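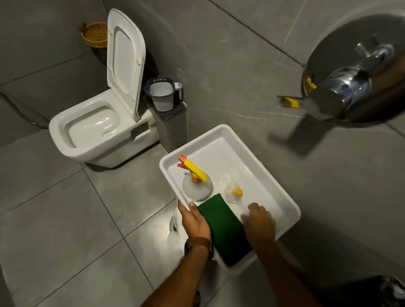

3.2 What goes in the tray

We had expected the carried kit to be the dull part of the study. It became the part we talked about most! Of the 165 bathroom cleans in the Skallow set, 88 were done with some kind of open tray or shallow tub, and the way people fill these trays says a great deal about how they think a bathroom gets dirty. The rest used a bucket, a bag, or simply their two hands and several trips down the hall.

Figure 3 shows a tray from the group we call "short kits": one spray bottle, one small scrub brush, one green scouring pad. Short kits were the most common type by a wide margin, and we are very fond of them. A short kit covers three quite different jobs. The spray wets and loosens, the pad takes care of broad flat areas such as tile and the outside of the bowl, and the brush gets into grout lines, hinge caps and the narrow ring where a tap meets the wall. Cleaners with short kits made fewer trips out of the room than cleaners with long kits (six items or more), which surprised us, as we had guessed that more tools would mean less walking. What seems to happen is that long kits are harder to put down. There is rarely a free flat surface big enough, so the tray ends up out in the hall and the walking starts again.

Surfaces for putting things down deserve a paper of their own. In bathrooms with a wall-hung toilet, any low box or ledge beside the bowl tends to gather small household items, and the one in Figure 3 holds a plastic mug with a navy rim band. Each such item has to be lifted, wiped under and put back, or else cleaned around. We coded both habits, and the split between them was close to even in the Jullar homes but leaned strongly toward "cleaned around" in the Pokmont apartments, where the bathrooms were smaller and the ledges fuller.

The wall-hung bowl itself changes the work in a lovely, simple way: the floor runs on underneath. Cleaners could pass a cloth straight through the gap in one stroke where a floor-standing toilet would have asked for careful work around the base. Large tiles help too. With few grout lines to follow, people wiped in long, loose arcs, and they changed direction at the walls and fittings far more often than at the joints between tiles. In rooms with small mosaic tile we saw short strokes, a good deal of brush work, and more frequent returns to the spray.

Seat position was our other favorite measure. We noted whether the lid and seat were raised before any spraying began, and whether the underside of the seat was wiped at all. Lids raised against the wall, as in Figure 3, leave the flat front rim of the bowl open and easy to reach, but they also hide whatever is stored behind them. Baskets kept at the back of the toilet were moved in only 40 of the cleans, and interview answers suggest that many people forget the basket is there until the lid comes down again.

Figure 3. A short kit carried in a white tray, with a wall-hung toilet, a low box beside it and a chrome wall-mounted mixer tap. Skallow set.

The order in which tools leave the tray is taken up in Section 3.3, using the El Ouafi coding sheet with two added rows for pads and brushes.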